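4. Experimental Setup

The planner was tested on a bimanual workcell in which both arms share one work surface and can reach well into each other's space.

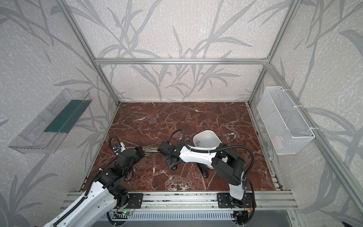 Figure 3. The Terkby cell. Both arms are mounted on the front rail; the bowl on its dark stand is under the forearm of the right arm.

4.1 Cell and software

Two arms with grippers are fixed to black mounting plates on an aluminum rail along the front of the cell (Figure 3). The posts and the top-rear crossbar are aluminum extrusion. Three walls carry a leaf-print wallpaper and the floor is veined reddish-brown marble, so that the perception module has to separate objects from a patterned background. An acrylic bin on the left wall and a wire mesh basket on the right wall are treated as fixed obstacles in all runs.

Arm control runs on Jasuseo, our joint-level controller, which accepts time-stamped waypoints for both arms and interpolates between them. Scene geometry comes from Flotudano, which fits boxes and cylinders to segmented depth data and passes them to the planner. Leckie, the planner described in Section 3, runs in a separate process and may replace the unexecuted part of a trajectory at any time.

4.2 Modeling the cable conduits

Each arm carries corrugated conduit that loops well clear of the links. On the right arm one run arches high over the forearm, and a second rises from the wrist in a tall loop. A collision model built from the link meshes alone misses these volumes. We approximate each loop with a chain of 9 capsules whose end points are attached to the nearest links – the middle capsules are placed by a spline fitted offline. The approximation ignores twist and sag, and we return to this in Section 6.

4.3 Protocol

We ran 212 trials. In each one, the planner was given a start pose for both arms and a goal pose for one gripper above the bowl. The other arm had to give way if its current pose blocked the path. Planning was stopped after 60 seconds and the trial was counted as a failure if no valid path had been returned. Contact between the arms, or between either arm and a fixed obstacle, was also counted as a failure.

With the capsule model, 174 trials succeeded. Most failures were timeouts from start poses with both wrists low over the middle of the floor, where the conduit capsules leave little free space. Section 5 breaks the results down by start pose.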